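4.3 Clearing and cleaning the fabric top

The Clurnar seat has a woven fabric top that holds lint and picks up color from damp textiles. Clear the top before each cleaning and before moving the seat to another room.

1. Remove all clothing, towels and bedding from the top. Lift each item straight up. Do not drag it across the weave.

2. Check garments for drawstrings, cords and zippers. Free any cord by hand before lifting the garment.

3. Sort the items into washable and non-washable. Keep red and other strongly dyed textiles apart from light ones.

4. Fold dry items and put them away. Hang damp items on a rack.

CAUTION: Do not leave damp colored cloth on the top. Dye transfer is not covered by the Nordin fabric warranty.

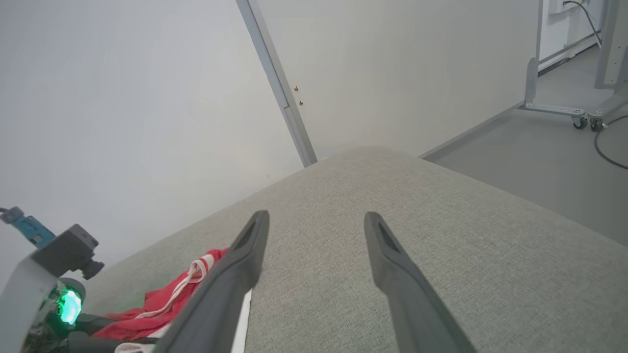
Fig. 21. Red cloth with white cord on the gray fabric top, before clearing.

5. Vacuum the top with a soft brush attachment. Set suction to 50 percent or lower. Work from the center toward the rounded edge, then along the edge.

6. Wipe marks with a white cloth dampened with cold water. Blot only - rubbing raises the fibers.

7. Let the top dry fully before placing anything on it. Do not use a hair dryer or a space heater.

NOTE: Where the seat stands against a painted wall, pull it forward before step 5. Vacuum attachments can mark the paint.

NOTE: Small bits of lint may remain in the weave after vacuuming. Use a lint roller in one direction only.

If a dye mark is still visible after 2 cleanings, stop and contact Lodley service. Give the fabric code printed on the label under the seat. Do not apply bleach, solvent or carpet cleaner - these damage the backing and void the warranty.

For removal of the full cover, see page 57.

Section revised 11/02/2025, R. Eide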